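The burgundy sweater and other closet decisions

I've been putting off the winter clothes since April, and this morning I finally ran out of excuses. We're in Ventura now, where you need a heavy sweater on maybe a handful of evenings, and I still own enough knitwear for a ski lodge. So the plan was simple: everything out of the wardrobe, onto the bed, one piece at a time, and only the good stuff goes back in.

My brother-in-law Braulio Montes swears by rolling. He rolled his whole closet into a Trekport duffel when he moved and he has not shut up about it since. I tried it with the thick things and ended up with fat sausages that unrolled the second I let go, so I'm a folder again. Arms in, bottom up, done.

The cotton stuff went fast. Two cardigans I never button went straight into the donation bag, along with a gray turtleneck that makes me feel like I'm being gently strangled. Then I got to the burgundy one and everything slowed way down.

I love this sweater. It's fluffy and warm and the cuffs are nice and wide, and it picks up lint like it's getting paid for it. I spread it out on the yellow monster bedspread (yes, I'm a grown woman, and yes, I sleep under a cartoon monster with his mouth wide open) and there it was, just under the neckline – a hole. A ragged one, with the edges all frayed, right where you'd look if you were talking to me.

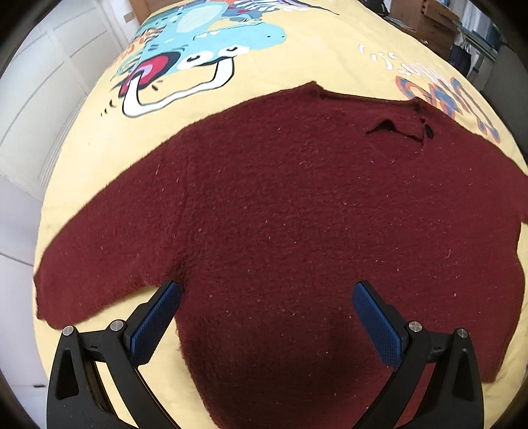 Can it be saved?

I think so, but it won't be invisible. My first thought was to pull the edges together and stitch, which I did once on a pair of socks and got a hard little pucker for my trouble. Fluffy yarn is kinder than sock yarn, though, and the fuzz hides a lot. I'm going to catch the live stitches first so it can't run any further, then darn across it in something close to the same color. Onau has a shade numbered 514 that looks right on my screen, and it's $16 a skein, so I'd better like it.

Plan B is a patch, or a big brooch. My mother would say brooch.

For now it's folded on the Clovitwood chair with a safety pin through the hole, waiting for yarn. The lint roller is sitting on top of it as a hint to myself. Scarves are next, and I own a lot of scarves – if you have a way of storing them that doesn't end in one giant knot, please leave me a comment!

Contact | © All posts and photos by the author | Back to top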